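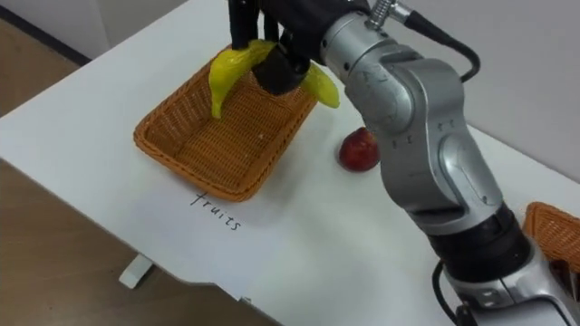 Bananas go in the basket marked fruits. So far, so good.

Labelling a sorting table with a marker

Every household has a flat surface where things go to wait. Ours collected fruit, tape, batteries and a Kamholm catalogue offering 200 ways to store a scarf. I tried being tidier. Then I tried writing on the table, which has worked out better.

What you'll need

A pale table you aren't sentimental about. A shallow basket with a rim low enough to reach over. A thin black marker. Ours is a Brakon and it has outlived two pencil cases.

1. Clear the lot
Everything off, including the things you've decided are decorative. Wipe the top and let it dry before you write on it, or your label will travel.

2. Place the basket before you write
Put it where your hand naturally lands. I angle mine, as a basket squared up to the table edge makes me feel I should be wearing a tie. Leave it there for a day. If you keep shoving it aside to make room for a cuppa, it's in the wrong spot.

3. Write one word
Put it on the table, just in front of the basket, following the same slant. Lower case is fine. 'Fruits' will do; 'seasonal fruits and related items' is how you end up with a lemon squeezer in there. With the word on the table, you can take the basket to the sink and still know where it lives.

4. Sort one thing at a time
Pick up one item, decide, put it down. An armful feels efficient until you find the tape under the mandarins in February. Bananas go in on top of firmer fruit, never beneath it.

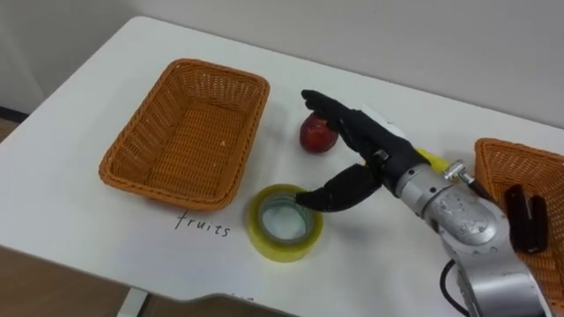

Müzeyyen Türkmen commented: I did this in our share house and the word stayed put, but people started treating it as a suggestion. Someone filed a tomato. We argued until 2 in the morning and the tomato is now in the fridge, which I'm told is also wrong. What do you do with the borderline cases?

I'd go by how you eat it, Müzeyyen. If it goes in a sandwich with salt, it isn't fruit for basket purposes, whatever the botanists say. Apples are easy. Tape is easier still – it's only ever near the fruit, never of it – and belongs with the stationery.

5. Changing your mind
Test the marker on the underside of the table first. Methylated spirits on a rag took ours off a painted top, though it may also take off the paint, so go gently and open a window. If you rent, write on a strip of masking tape and stick that down instead.

Give the arrangement a fortnight before you buy a second basket. Montecinos sells them in sets, and a set is how I came to own a basket for other baskets.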